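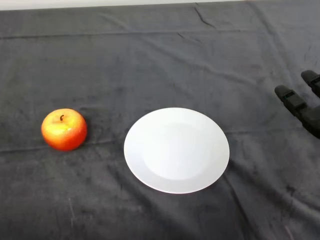

右手が開かなくなった件について（報告とお願い）

文：Precious Saludo（Sovham 評価グループ）

先月の号で「りんごを皿に移す作業はだいたい安定しました」と書きましたが、その文章を訂正しなければなりません。2021年7月17日の午後、204号室の評価作業で、右手の指が物をつかんだまま開かなくなりました。その後、非常停止を解除したときに、指が予告なしに動きました。けがをした人はいません。しかし、私の手はそのとき指から遠くないところにありました。同じ機体を使う皆さんに読んでいただきたいので、少し長くなりますが順番に書きます。

作業の内容

いつもの卓上の課題です。机に濃い灰色の布を敷き、りんごと白い皿を置きます。ロボットはりんごをつかみ、持ち上げ、皿の上で指を開き、手を元の位置に戻します。手は Gusberg の右手用で、指の制御は Aravena の古いほうの版でした。新しい版は Serncombe の機体にだけ入っていました。この違いは後で大事になります。

その日は土曜日で、部屋にいたのは私と、となりの机で別の仕事をしていた同僚だけでした。規則では、腕の電源が入っている間は二人以上が部屋にいることになっています。この点は守っていました。ただ、同僚は机のほうを見ていませんでしたので、実際には一人で作業しているのと近い状態だったと思います。

何が起きたか

午前中は問題がありませんでした。午後の途中で、ロボットはりんごを皿の上まで運びましたが、指が開きませんでした。画面には「開く命令を送信済み」と出ていました。エラーの表示はありません。私は少し待って、もう一度開く命令を送りました。それでも開かないので、また送りました。合計で3回送ったことが記録に残っています。

そのあと、非常停止のボタンを押しました。これは正しい操作でした。ボタンを押すと腕は止まり、指の力も抜けるはずです。けれども指の力は抜けず、りんごは手の中に残りました。私は「指がどこかで引っかかっている」と考えました。そして、りんごを外すために右手を近づけました。

次に私がしたことが間違いでした。指を手で開く前に、姿勢を変えたほうが取りやすいと思い、左手で非常停止を解除したのです。解除した直後に、指が大きく開きました。りんごは皿の縁に当たって、床に落ちました。指の先は私の人差し指の横を通りました。触れてはいませんが、距離は数センチだったと思います。

もし開く動きでなくて閉じる動きだったら、私の指は中にありました。そのことを夜になってから何度も考えました。

原因について今わかっていること

記録を読むと、開く命令は制御の側に全部届いていました。しかし、一本の指の関節から「位置が変わらない」という信号が続いていたため、Aravena は命令を実行せずに、待ち行列に入れていました。古い版では、この待ち行列は非常停止を押しても消えません。解除すると、たまっていた命令がすぐに実行されます。解除から動き始めまでの時間は225ミリ秒でした。人が見てから手を引くには短すぎます。

新しい版では、非常停止を押したときに待ち行列が消えます。変更の説明にも一行だけ書いてありました。私もその一行を読んだはずですが、意味を深く考えていませんでした。

関節の信号が続いた理由は、まだはっきりしません。候補は二つあります。

一つは布の繊維です。指を外して調べたとき、下の指の関節のすき間に細い毛が巻きついていました。布の毛は軽いので、指が布の近くを何度も通るとすき間に入るようです。ただし、その量は少しで、これだけで関節が止まるとは言えません。

もう一つは指の中のケーブルです。この指は前の点検から2000回以上、開閉していました。点検の目安をこえていたのに、回数の表を更新していなかったので、だれも気づきませんでした。表の担当は私です。ケーブルは現在、製造元に送って見てもらっています。

指の力が抜けなかったことについては、別の問題として調べています。腕の電源と手の電源の線が分かれていて、非常停止が両方に同じように働いていない可能性があります。配線図ではつながっていることになっていますが、図と実物が同じかどうか、来週確認します。

布のしわのこと

同僚から「布のしわも関係があるのでは」と質問がありました。布には折り目がありますし、端のほうは少し寄っています。しわの上を指が通るとき、机の高さが設定の値と少し違うことになります。記録を見るかぎり、今回の停止は手が皿の上にあるときに起きましたので、しわが直接の原因ではないと考えています。けれども、つかむときに指先が折り目をこする動きは、別の日の記録に何度かありました。毛が関節に入る機会をふやしているかもしれません。布は毛の短いものに替える予定です。見え方の条件が変わるので、色は同じような濃い灰色にします。

今日からお願いしたいこと

204号室の右手は、赤い札を付けて使用停止にしました。札がある間は電源を入れないでください。左手だけの作業は続けてもかまいませんが、次の手順を守ってください。

1. 命令を送っても指が動かないとき、同じ命令をもう一度送らないでください。

2. 非常停止を押し、手の電源スイッチも切ってください。スイッチは制御箱の後ろ側にあります。

3. 両方を切ってから、物を外してください。外せないときは、そのままにして私に連絡してください。つかんだ物は落ちてもかまいません。

4. 解除する前に、Aravena の画面で待ち行列を空にしてください。空になったことは、もう一人の人が声に出して読みます。

5. 解除するときは、全員が机の黄色い線の外に立ちます。片手で解除して、もう片方の手を机に出すことはやめてください。私がしたことです。

6. 指の開閉回数は、その日の終わりに必ず表に書いてください。作業がなかった日はゼロと書きます。

4番は時間がかかります。面倒だという意見もすでにいただきました。新しい版がすべての機体に入ったら見直しますが、それまでは省略できません。

版の更新について

Serncombe で使っている版を、204号室の機体にも入れます。動きの速さの設定が少し違うため、更新の後は、りんごと皿の課題を初めからやり直す必要があります。今までの成功率と新しい成功率を同じ表に並べないでください。比べると間違った結論になります。

製造元の返事が遅れた場合、右手の再開は夏の終わりになるかもしれません。予備の指は一組ありますが、同じ時期に作られたものなので、ケーブルの原因がわかるまで使いません。また、非常停止の全体の点検は12月に予定していましたが、もっと早い日に変えてもらうように頼んでいます。日が決まったら掲示板に書きます。

同じような経験がある方へ

この報告を準備しているとき、Serncombe の方から「解除した後に指が少し動いたことが前にもある」と聞きました。小さな動きだったので、記録しなかったそうです。責めるつもりはありません。私も小さいことを書かない日がありました。でも、その話を先に知っていたら、私は手を近づけなかったと思います。

指が遅れて動いた、命令の後に変な間があった、止めたのに力が残っていた、というようなことがありましたら、日付と機体の番号だけでもよいので教えてください。日本語でも英語でも大丈夫です。私の日本語でわかりにくいところがあれば、それも直しますので知らせてください。

記録の全部は共有フォルダーの「右手・停止」に入れました。動画は長いですが、解除の前後だけを切り出したものも入っています。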